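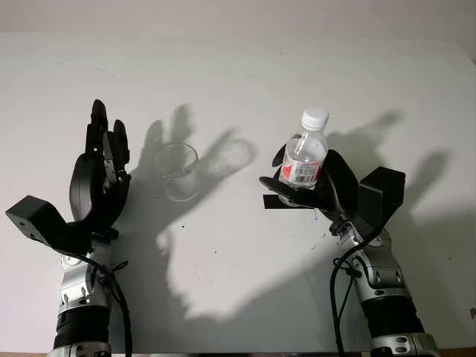
I used to be a terrible pourer. Water, iced tea, the last of the lemonade – if it had to get from a bottle into a cup, some of it ended up on the table and a little more went down my sleeve. After a whole August of hosting my in-laws on the back porch I finally worked out a few habits that keep things drier, and my sister-in-law Zoriana keeps asking me to write them down. So okay, Zoriana, I'm writing them down!

First, put the cup on the table and leave it there. I grew up holding the cup in one hand and the bottle in the other, and with a light plastic cup that's asking for trouble. You squeeze a little too hard, the sides bend in, and up comes the water. Set it down on something flat and keep your free hand close by in case it wants to tip (the thin ones will tip if you so much as bump them with the neck of the bottle).

Hold the bottle low. With soft bottles I keep my fingers on the bottom half, where there's still water behind the plastic, and I hold it loosely. If you grab a full one up by the neck it swings around, and if you squeeze it while you're taking the cap off, well, you've met that puddle before. I open mine standing on the table, fingers barely touching, and only pick it up after the cap is off and set aside.

Tilt slowly at the start. The first splash is the one that gets you. Bring the mouth of the bottle right over the rim, close but not resting on it, and let a thin stream go down the inside wall of the cup. Once there's an inch or so in the bottom you can speed up. If the bottle starts to glug, you've tipped it too far, so ease back a bit and the air will get in.

Stop before you think you should. I leave a good finger of space at the top, two if the cup is going to a kid or out to the yard. When you stop, give the bottle a small twist as you bring it upright and the last drip stays on the lip. My neighbor Patricio showed me that one with olive oil and it works just as well with water.

For a crowd, I line the cups up along the edge of the table nearest me and pour down the row, so I'm never reaching over a full one to get to an empty one. A 700 ml bottle fills 5 of my cups with the finger of space left over. I can squeeze out 6 if people aren't too thirsty.

Oh, and clear cups on a white table! They vanish. I've knocked over more of those than I'd like to admit. A colored napkin underneath helps a lot, or a strip of painter's tape around the cup if you're also trying to keep track of whose is whose.

Leftover cups get a rinse in warm water with a drop of dish soap and go upside down on a rack. Don't stack them until they're dry or you'll be prying them apart next time. Mine usually last the whole summer that way – the bottles I rinse, squash flat, and put out with the recycling.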